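Does an award on the wall mean the bed is any good?

I stayed at the Brultano last April, mostly to see whether a small inn can live up to its own lobby. There were 2 plaques by the front desk, one for breakfast and one for "guest welcome," whatever that is. I asked who hands them out. The young man checking me in thought it was a regional thing and went back to his screen.

My room cost $238 a night. For that I got a decent mattress, a window that opened, and a card asking me to think of the planet and reuse my towels. I'm all for the planet. I'd believe in the hotel's love for it more if the hallway heat hadn't been running full blast with the fire door propped open. 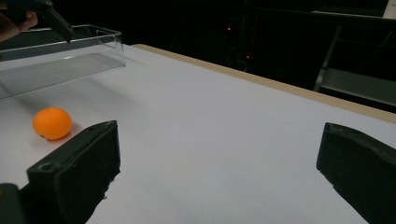
The breakfast

The website says "locally sourced." I have nothing against that phrase except that it never comes with a location. The eggs were fine. The jam was Wirkunus, the same jam I buy at my supermarket, and that store is a four-hour drive away. Local to somebody, I guess.

Lilla Kozma, who I travel with when our vacations line up, liked the place a lot more than I did. She says I go in looking for trouble. She had the waffle and I'll admit the waffle was good. She also pointed out that the coffee was hot and kept coming, so fine, put that on a plaque.

What bugs me is the add-ons. Late checkout was $20. It used to be a favor you asked for nicely, and sometimes you got it. Now it's a button in the app, and the app wanted my birthday before it would show me the button.

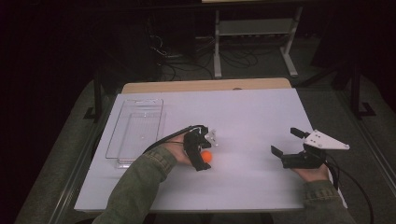
A clear tray near the back corner, another a little in front of it.

Would I go back? Maybe midweek, if the rate came down. We spent the second night over in Flimemham at a plain place called the Xue, with no awards that I could find and a shower that nearly took my skin off. I slept better there. It could have been the long walk we took before dinner, so don't book it on my word alone.

Lilla has already picked the next one. It has a rooftop garden and a "pillow menu," and I have questions about both.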